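Projects > Polat > Reports > Equipment plan, August
Search this site Go

Polat project — progress report, equipment and budget
To: Orysia Yurchenko
From: Tapio Partanen
2021-08-01

Orysia, short one this time. Numbers first, then what I need from you.

Where we are on spending: the hand-held gripper line is nearly used up, the arm line hardly touched. That is on purpose. Before we commit to more arms I want the cloth work to settle, because what the grippers have to do with fabric decides which arms we buy. Payload is not the issue. Reach and wrist clearance are.

Quotes. Vaneck came back with a price for 4 hand-held units, delivery in 18 working days. Stoltden is cheaper per unit but wants us to take the charging dock and the carry case with each one, and we don't need that many docks. Asked them twice to split it out. No reply to the second mail. My vote is Vaneck unless Stoltden moves by the end of the month.

Spares are the part I got wrong in the spring plan. I put in one set of finger pads per gripper for the whole period. Not enough. Soft fabric is OK but seams and hems chew the pads, and once they are smooth the thin cloth slides. Revised plan has three sets per gripper. Also pivot bolts and caps, a small bag of each, they cost next to nothing and waiting on them costs a day.

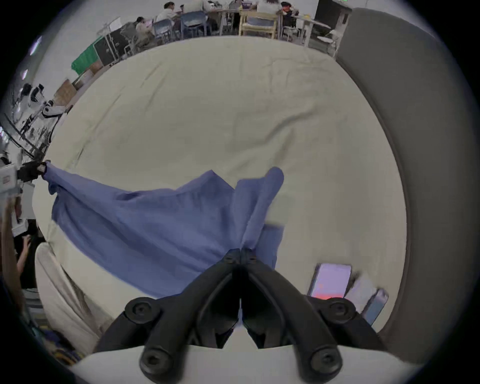 Two-handed work on cloth needs pairs, so please read the gripper count as pairs. An odd unit sitting on the shelf is only good for parts. Four new ones gives us two more pairs and that is what the session plan is built on. If the budget gets trimmed, cut a pair, don't cut one.

Tables and covers. We need a second large table with a plain cover for the cloth tasks. I priced it at 700 including the covers. Could go lower with a used table but then somebody has to fetch it, and the last used one wobbled. Want spare covers as well so we can swap one out for washing without stopping.

Cloth stock: fine for now. Would like more variety in weight, towels and shirts mostly, a few thin things. Can come out of petty cash, not asking for a line.

Arms. The plan said buy in the first half, I am moving it to the second. Reasons:
— the mounting question is still open (table edge or seperate stand)
— Vaneck will hold the price if we order grippers from them first, they said so on the phone, I have asked for it in writing
— the Disby room is not confirmed and I don't want arms bolted down in one place and then moved

On Disby: landlord wants an answer on the power supply before he signs. Our electrician's visit slipped a week. If Disby falls through we stay where we are and share the floor, workable for one more table, tight for two.

Risks, quickly. Delivery is the main one. If the order goes out after the middle of the month we lose the first sessions of the autumn block and I have people booked for those. Second is the storage disks, we filled them faster than planned and I had not budgeted the next batch until the following quarter. I would like to pull that foward. Not a big sum, it is in the sheet under "misc" which is a bad place for it, will move it.

What is done since the last report: wrist mounts reprinted and fitted, inventory list redone from scratch, old chargers thrown out, insurance updated to cover the hand-held units outside the building.

Need from you:
1. OK on the Vaneck order, or a no with a reason I can pass on
2. OK to move the arm purchase to the second half
3. Table and covers, 700, from this year's furniture line if there is anything left in it
4. Who signs for Disby, you or finance? Got two different answers

Spreadsheet is in the usual folder, tab 3 is the new one, ignore tab 2. Out on Thursday, otherwise call me.

Tapio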